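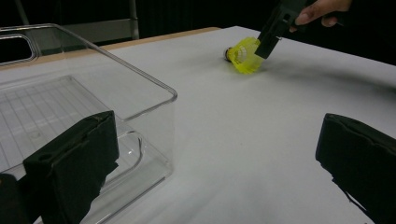 Yellow plastic shuttlecock on a white tabletop

Small Makers Help > Sporting Goods and Salvage

Selling benches made from old skis - how do I price them and what about shipping?

twotipbench

I make benches out of used downhill skis. The seat is four skis side by side, the back is two more, and the frame is plain lumber that I cut and stain in my garage. I started with a pile of rental skis that a shop in Kusavus was clearing out last August. They let me have 50 pairs for 200 dollars as long as I took everything in one trip.

I have sold a few to people I know at whatever price they offered, which was never much. Now I have a booth at a fall market and I also opened a page on Troltis, and I need a real price. A bench takes me most of a weekend if you count pulling the bindings and cleaning up the old wax. A friend says 700 dollars. My gut says half that, but then I look at the hours and I'm working for almost nothing.

Second thing is shipping. I had a message from a buyer three states away. The bench is one solid piece right now and I have no idea how people send something like that. Do I redesign it so it comes apart?

Last thing, the skis still have the brand graphics on them. Is that a problem when I sell them? Buyers seem to like the graphics, so I would hate to sand them off.

gluebottle_east

I sell furniture made from old water skis and snow skis, so this is close to what I do.

Write down your hours on the next bench. All of them, including driving to get lumber and talking to the customer. Pick an hourly rate you would accept from somebody else, add materials, then add the booth fee or the site fee on top. That number is your floor. If people won't pay it, the design takes too long and you need to look at where the time goes. For me it was bindings. I was backing out every screw by hand and filling the holes one at a time. Now I do a whole stack in one evening and it goes much faster.
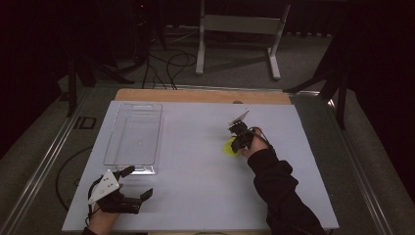
I would also put a small item on the table next to the benches. Coat racks sell well for me because one ski and a few hooks is all it takes, and a person can carry it to the car. The bench brings people over and the coat rack is what most of them go home with. Don't put the cheap item in front though. Keep it off to one side.

On shipping, yes, make it come apart. Bolts and threaded inserts instead of glue where the legs meet the seat. Mine goes out in 3 boxes. Weigh and measure each box before you list the bench, and get a quote to a zip code on the other side of the country so you know the worst case. I lost money on my first two because I guessed.

For outside use, seal the cut ends of the skis. Older ones have wood inside and once water gets in there the layers start to lift. I use the Mahmoudi marine varnish, two coats, light sanding between. Tell the buyer to bring it in or cover it in winter anyway. 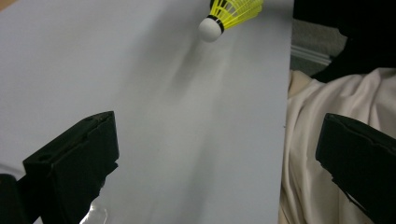
Shuttlecock with a yellow nylon skirt

pole_and_strap

700 is fine if the market is in a ski town. Not fine anywhere else. Ask Ustau Salvage what they get, they had ski chairs in the window last time I was there.

rentalbench_retired

I agree with most of the long answer but would be careful with freight quotes. The online number often leaves out home delivery and a lift gate, and those get added after. Ask for both up front.

About the graphics. I'm not a lawyer. Reselling a used ski with its own graphics still on it is common and I never had a complaint in the years I did it. What I stayed away from was using a ski company's name in the title of the listing or on my sign, as if they had something to do with the bench. I wrote "made from used skis" and let the photos show which ones. If you plan to do a lot of these, pay for an hour with somebody who knows trademark law in your state.

Also check the metal edges. File down any burrs and run a rag along the full length - if it snags, keep filing. People sit on these in shorts.

twotipbench

Thanks, this helps. I'm going to try the bolts on the next one and keep a time sheet. Does anyone know what size inserts hold up in plain pine? The ones I have look pretty small.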